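Cillitz Flotier Indoor Trainer: Set-Up Guide
Section 3. Calibration

Revised 09/06/2019

Calibrate the trainer before first use and again after every 100 hours of riding.

1. Fit the rear wheel and close the quick release.
2. Inflate the tire to the pressure printed on its sidewall.
3. Turn the roller knob 3 full turns past first contact.
4. Pair the Ellel cadence sensor.
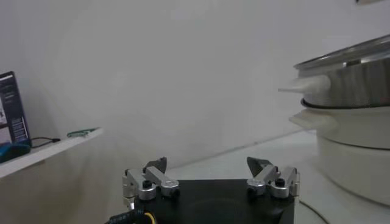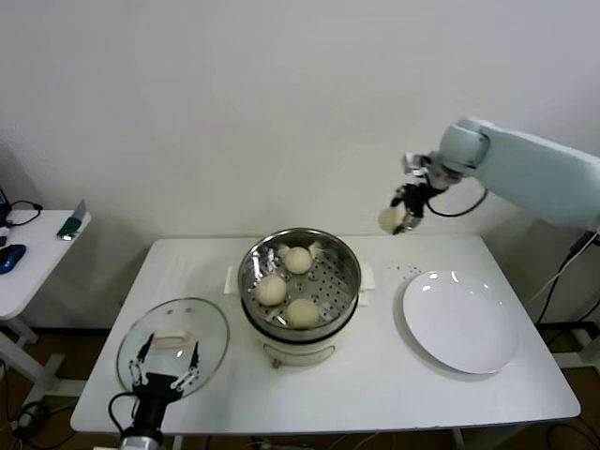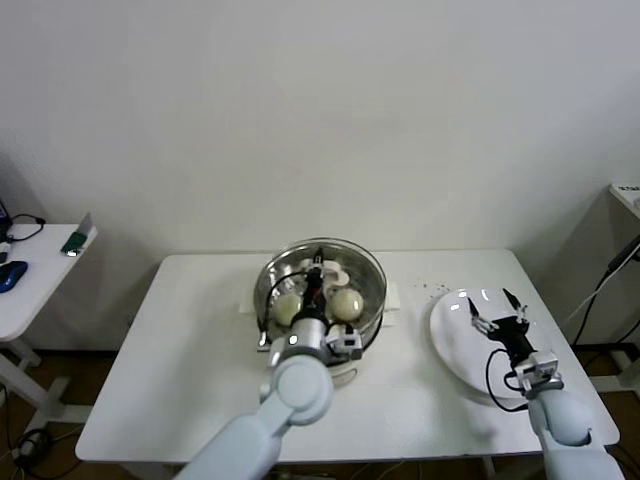
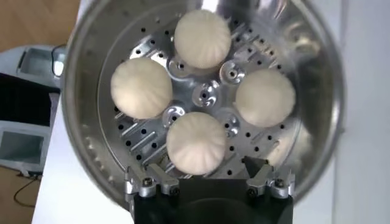 Can I calibrate with a knobby tire?
Fit a slick tire first. Knobs slip on the roller and the power reading will drift.

5. Ride for ten minutes, then select Calibrate.
6. Speed up to 49 km/h and stop pedaling. Do not brake.

Note: Readings above 800 watts are averaged over one second.

CAUTION: Keep fingers clear of the flywheel until it has stopped.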